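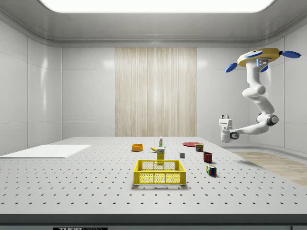
Student Projects / Final Report

Print this page E-mail this page
Search this site Enter keywords Go

Can a robot arm tidy up yet?

Project team: Styliani Lazaridis, Ruwan Selvanayagam, Róisín Brennan
Advisor: Achilleas Makris

1. Why we picked this

Our project started with an argument over a promo video. A company called Steltitz had put out a clip of a robot clearing a kitchen table, and two of us thought it meant the problem was close to solved. The third (Róisín) asked how many takes the clip had needed. The video didn't say.

We decided to try a much smaller chore and count everything. The job was tidying up a table: pick up an item, carry it to a yellow crate, let go. We did it all in simulation, with one arm and a mix of household things such as a bowl, a cup, a plate, a banana and a small gray block. Simulation is the easy version. The light never changes and the floor has no dog on it.

2. Method

We used a ready-made grasping program called Plemby and trained it further on our own table layouts. Items were moved to new spots between runs, and so was the crate. We ran over 3,000 attempts in training and kept 700 for testing. An attempt counted as a success only if the item ended up in the crate and stayed there. Anything dropped on the way was a failure, even if it bounced in later. Ruwan wanted to count the bounces. He was outvoted.

We gave the arm one item per attempt. This makes our numbers look better than a real chore would, where you have to finish the whole table.
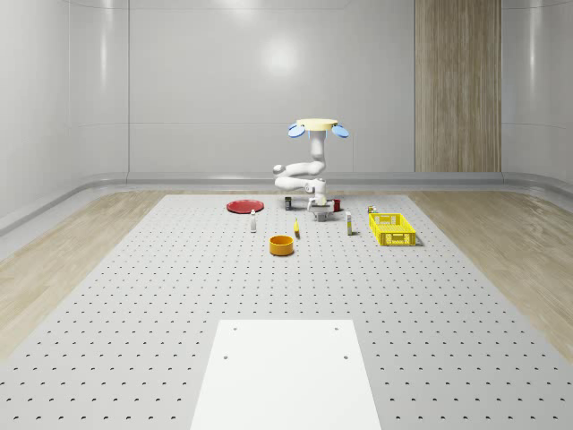
3. Results

The block was the best item by a long way. It has flat sides, it doesn't roll, and it fits between the fingers from almost any direction. If we had only tested the block we could have written a very cheerful report.

The plate was the worst. A plate lying flat gives two short fingers almost nothing to hold, and the arm mostly pushed it along the table. A person would slide it to the edge and get a thumb under it without thinking. Our program never learned to do this, and we spent 8 days trying different rewards before we gave up.

The bowl came out somewhere between. When the arm took it by the rim it was usually fine, but it often tried to grab the whole bowl across the middle, where it is too wide. Bottles tipped over if the fingers came in even a little off center. Once a bottle was on its side the program treated it as a new problem and did badly at it.

Speed is the other thing the videos hide. Rafail Sfakianakis, who graded our midterm talk, asked us to race the arm against a person, so Styliani set up a real table with similar items and cleared it by hand. She was finished before the arm had dealt with its second item - and she had stopped to answer a text.

4. What we think this shows

We don't think machines can do this chore yet in a way anyone would pay for. They can do parts of it. A factory that handles one kind of box all day might be happy with the block results. A kitchen is mostly plates and bowls.

Our setup has limits too. We used one arm and one gripper, and a suction cup might do far better on the plate. We also had perfect knowledge of where every item was, straight from the simulator, which a real robot would have to work out through a camera. We would expect a real arm to score lower than ours.

5. Next steps

Róisín is staying on in July to rerun the plate tests with a wider gripper model. The layouts and logs are in the shared folder under "Vidal", with 6 runs marked as bad because the simulator crashed partway through. Please leave those out if you reuse the numbers.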